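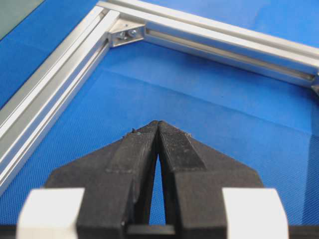 Chapter 6
Square Enough: Building a Frame from Aluminum Extrusion

Every workshop manual has a page on which four straight bars become a rectangle. It is usually a short page. The author has cut the bars to length, lined up the ends, tightened the corners, and moved on to the interesting part of the machine, leaving the reader on the floor with a parallelogram.

We will spend a whole chapter on that page.

Aluminum extrusion is a forgiving material in most respects. It is light, it is straight when it leaves the supplier, and the slots along its sides let you change your mind about where a bracket goes, often several times in one evening. What it won't forgive is a bad corner. An error too small to see at the joint has the full length of the bar in which to grow, and it will use all of it.

Consider the case of the Halliday seed cabinet. In June, Asif Malik and Usman Baloch set out to build a stand for it in the back room of a hardware store in Borkville. They had 14 lengths of extrusion, a good saw, and a drawing on which every corner was marked 90 degrees, underlined twice. The first frame went together before lunch. Malik measured one diagonal, liked the number, and wrote it on the wall: 1397 millimeters. Baloch asked about the other diagonal. It had not occurred to Malik that there might be a second opinion. The two differed by the thickness of a pencil, and the cabinet door, once hung, swung open whenever a truck went by.

We will return to the door in Section 6.4. For now, note that the drawing was correct throughout.

6.1 The surface comes first

A frame takes the shape of whatever it is lying on. If the bench has a hump, so will your work, and you'll discover it when the finished piece rocks on a floor you know to be flat. Lay the bars down on a cloth spread smooth over a flat top. The cloth protects the finish and stops small hardware from rolling off toward the one gap in the baseboard.

Choose a bright color if you can. Silver parts show up well against it, and so do the shavings you thought you had swept up.

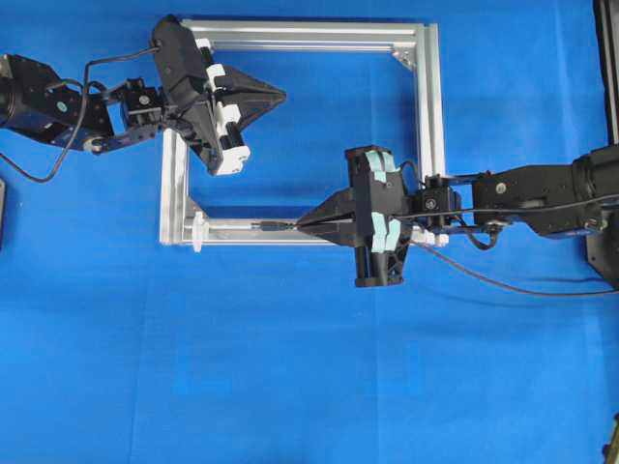 Leave yourself room on all four sides. A frame has to be reached from more than one direction, and leaning across it to get at the far corner is the classic way of moving the near one. Lay all four bars in place before you tighten anything, and stand back for a look.

Then tighten each corner only until it holds. The joint should still shift under a firm push from the heel of your hand. Beginners like to finish one corner completely before going to the next, which feels like progress until the fourth corner, where the bars meet only if threatened.

6.2 Two diagonals

Measure from corner to opposite corner, inside edge to inside edge. Write the figure down. Measure the other way and write that down too, even if you don't care for it. When opposite sides are equal, equal diagonals mean square corners. If one diagonal is longer, push gently inward along it, let go, and measure both again.

Expect to do this more than once. Baloch kept a tally on his second frame and stopped at 99, though he concedes that a few of those were the tape measure slipping.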